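Why Does Writing Come Off a Whiteboard?

A page for curious children, from the Posmont Science Corner

Take a pencil and write your name on paper. To remove it, you need an eraser and some patience. Now write your name with a whiteboard marker on a whiteboard. One wipe with a dry cloth and your name is gone. Why is it so easy on the board and so hard on the paper? To understand this, we must look at two things: the surface and the ink.

First, the surface

Paper looks smooth, but it is not smooth at all. If you look at paper through a strong magnifying glass, you will see a lot of tiny threads. They lie over each other like spaghetti on a plate. These threads are called fibers, and they come from wood. Between the fibers there are many small holes. When you put wet ink on paper, the ink runs into the holes and stays there. You can rub the top of the paper as long as you want, but the ink is already inside.

A surface with many small holes is called porous. A sponge is porous. A brick is porous too, and so is a slice of bread.

A good whiteboard is the opposite. Its top layer has almost no holes, so the ink must stay on top. There are different kinds of top layer. Some boards are covered with a special hard paint. Some are made from glass. The strongest ones are steel with a thin layer of enamel, and enamel is a kind of glass which is melted onto the metal in a very hot oven. You maybe have enamel at home, for example on an old cooking pot or on the bathtub.

Because there is steel under the enamel, a magnet can hold on such a board. A magnet will not hold on a simple board that has only plastic and wood inside.

Second, the ink

Every ink needs a color and a liquid. The liquid carries the color out of the pen. In a whiteboard marker, the liquid is usually a kind of alcohol. Alcohol dries very fast in the air, much faster than water. This is also why the marker has a smell, and why you must always close the cap. If you leave the cap off over the weekend, the marker will be dry on Monday.

But there is one more thing in the ink, and it is the clever part. It is an oily or silky material called a release agent. "To release" means "to let go." When the alcohol flies away into the air, the color stays behind in a thin dry skin. The release agent is between this skin and the board, and it does not let the color hold on tightly. So when you come with a cloth, the skin breaks into small pieces and goes away like dust.

A permanent marker also has color and a fast liquid. But in place of the release agent it has a sort of glue, called a resin. The resin holds the color strongly to the surface. From outside the two markers can look nearly the same, so please read the word on the side before you start to write!

What did people use before?

For a very long time, schools used blackboards and chalk. The first blackboards were made of slate, a dark flat stone that breaks easily into plates. Slate is a little bit rough. Chalk is soft. When you pull chalk over slate, the rough stone scratches small grains from the chalk, and these grains make the line.

In our town there is a small school museum, the Zürcher House, with one classroom kept as it was in the time of the slates. There are 11 benches in it, and on every bench lie small slates with a wooden frame. Children wrote on them with a thin stone pencil, and it made a terrible squeaking sound. You can try it yourself on Friday afternoon. Bring somebody who does not mind the noise.

Chalk is cheap and it never dries out. The problem is the dust. It goes on your clothes, in your nose and on the floor. Whiteboards came into many classrooms in the last part of the twentieth century, and one good reason was that they make less dust.

Why do old whiteboards become gray?

Perhaps in your classroom there is a board where you can still see a weak shadow of old words. Teachers call this ghosting. It happens when the hard top layer gets very fine scratches. The ink goes into these scratches, and then the board is a little bit like paper: the color has a place to hide.

It also happens when writing stays on the board for a long time. Fresh ink still has its slippery layer. After some weeks this layer is not so good any more, and the color sits more tightly.

Try it: the three surfaces test

You need:
a whiteboard marker (not a permanent one!)
a sheet of paper
a clean drinking glass
an old plate with a shiny surface
a dry cloth
a clock that shows seconds

Ask an adult before you begin, and put some newspaper on the table.

1. Draw a short line on the paper, on the outside of the glass and on the plate.
2. Wait 60 seconds.
3. Wipe every line one time with the dry cloth.
4. Write down what you see.
5. Now draw new lines on the glass and on the plate, and wait until the next day before you wipe.
6. Compare. Was it more difficult on the second day?

Wash the glass and the plate well with warm water and soap when you are ready.

A trick with old ink

Sometimes there is a line on the board that does not want to go. Take a fresh whiteboard marker, draw over the old line, and wipe at once. Very often both lines go away together. The new alcohol makes the old ink soft again, and the new release agent helps it to let go. With luck it works even on permanent marker. Try first in a small corner.

Words to remember

Porous: full of very small holes.
Fiber: a thin thread.
Enamel: a glass layer melted on metal.
Resin: a sticky material that becomes hard.
Release agent: a material that helps things not to stick.
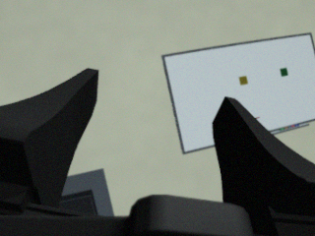
Drerar wrote to us that the trick with the fresh marker worked on the kitchen board at home, but only after the third time, and wants to know if the color of the new marker is important. My sister says black is best, the message goes on, but I used green and the old line went away too.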